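**Drerkico Parallel Gripper Kit, Mark 2**
Self-assembly end effector for small bench arms
Supplied by Plandasness

The Drerkico kit is a two-finger gripper intended for home builders and shared workshops. It is supplied as a set of cut parts, fasteners and one servo, and is assembled by the purchaser with ordinary hand tools. No soldering is required. The finished gripper fits the Masis bench arm directly and may be fitted to other arms by means of the blank adaptor plate included in the box.

### Supplied parts

- Two black fingers with flat gripping faces
- Linkage set, left and right
- Base plate and blank adaptor plate
- Servo with lead and horn
- Bracket for a small wrist camera (camera not included)
- Bag of screws, washers and spacers
- Printed assembly guide

### Specification

| Item | Value |
|---|---|
| Mass, assembled, without camera | 319 g |
| Greatest opening between fingers | 136 mm |
| Servo supply | 6 V |
| Order code | 1,963 |

### Assembly

Purchasers should allow one evening for the work. The linkages are to be built first, on a flat surface, and each joint should turn freely before the servo is fitted. Pivot screws must be tightened until the side play has gone and then eased back slightly. Overtightened pivots are the most frequent cause of a servo that hums at rest.

The servo must be centred before the horn is pressed on. The procedure is given on the second sheet of the guide, together with the wiring order for the Masis controller. Other controllers are suitable provided that they can supply the servo from a separate source – power should not be drawn from the logic board.

The camera bracket is fixed last. It has two sets of holes, and the upper set is recommended where both fingertips are to remain in view throughout their travel.

### Use in a shared workshop

A kit has been built on the open bench at the Mohammed workshop, where members may book the arm on Thursday evenings. The build was led by Senan Mac an tSaoi, who also prepared the current wiring sheet. Household objects are used for handling exercises, and new users are asked to begin at the lowest speed setting and to keep the stop switch within reach.

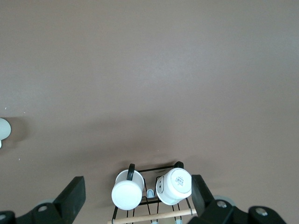

*Wrist camera view: the fingers at a wire rack holding two upturned mugs.*

Glazed crockery requires some care. The fingers are supplied bare, and adhesive rubber pads (sold separately) are advised for smooth or rounded items. Grip force should be set in the controller before an object is approached, and checked again whenever the pads are replaced.

### Spares and returns

Fingers, linkages and screw bags are available singly. Unopened kits may be returned to Plandasness within 30 days of delivery. Kits on which assembly has begun cannot be returned, but faulty parts will be replaced without charge on receipt of the original.

A revised guide, with larger drawings of the linkage, will be enclosed with all orders from December. Existing owners may request a copy by quoting the order code.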